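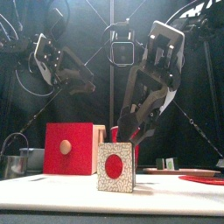 Sturdale, February 11, 2024

I have finally reached the bottom of the toy pile! If you've been reading this newsletter since December you'll know I had big plans for the playroom, and you'll also know that I then spent most of the holidays stepping over the playroom and eating cheese. Well, this week I cleared off the white table, put on some music and started spreading things out where I could see them.

My one rule for this round was that everything had to come out on a tabletop before it could go back into anything. I used to sort straight out of the toy box, kneeling on the floor, and all I ever did was move things from the left side of the box to the right side of the box. On a table you're standing up, the light is better, and a red cup looks like a red cup and gets dealt with. White is a good color for it too (bright toys really jump out at you, and so do the crumbs, sorry to say).

Now, blocks. I kept far too many blocks, I admit it. The plain ones went into the donation bag without much of a fight, but I have a terrible weakness for anything with a pattern on it. A patterned block can be a present in a pretend shop, or a suitcase, or a very fancy sofa for a bear. So the patterned ones stay, and I've given them their own spot on the low shelf by the window. Ask me again in the summer how that's going.

Several of you wrote in after the last newsletter to ask what I use for storage, and the answer is whatever is in the house. I'm a big fan of a metal bucket with a wire handle. A child can carry one from room to room, it doesn't tip over as easily as a basket, and when it gets sticky you rinse it out in the tub and you're done. The only drawback is the noise. Tip a load of blocks into a metal bucket at seven in the morning and the whole street knows about it. I fold an old dish towel and lay it in the bottom, and that helps a little.

For the small stuff I like plastic containers with lids. Grey ones, if I can get them! I went through a phase of buying see-through boxes so that everybody could see what was inside, and what I got was a shelf that looked just as messy as the floor had. A plain grey box with a lid calms everything down. I stick a strip of masking tape on the end and write on it with a marker, and when the contents change I peel it off and write a new one. I did look at the label maker in the Pelance catalog and then I came to my senses.

Cups are another matter. Play cups and real cups get mixed up in our house all the time, and I found 3 of my good picnic cups at the bottom of the dress-up chest. My new system is that play cups live with the play food and get washed on the same day as the bath toys. Picnic cups live in the high cupboard over the fridge, where I can't reach them either, but at least I know where they are.

I set a timer for 40 minutes at a time, which is as long as I can go before I start reading old board game instructions - and I do mean reading them, all the way through, including the part about who goes first. Four rounds got me through the main toy box and one of the drawers. The second drawer is puzzles, and I'm saving it for a rainy afternoon when I feel strong.

If you have outgrown toys to pass along, the Villanueva Toy Swap is taking them again this month at 629 Rornlow Street. They'd like things wiped down and bagged by type, so blocks with blocks and cars with cars, with puzzle pieces counted before you bring them in. They had 400 items on the tables at the last one and I came home with more than I'd brought, so go in with a list. Or leave your purse in the car. The side door is the one to use if you have a stroller, and there's a bench just inside where you can get everybody out of their coats.

Next time I'll be doing the art supplies, and I'd love to hear what you do with dried-out markers. I have a whole shoebox of them and I keep putting the caps back on as if that's going to help. Just hit reply, I read every one (slowly, and usually standing at the stove).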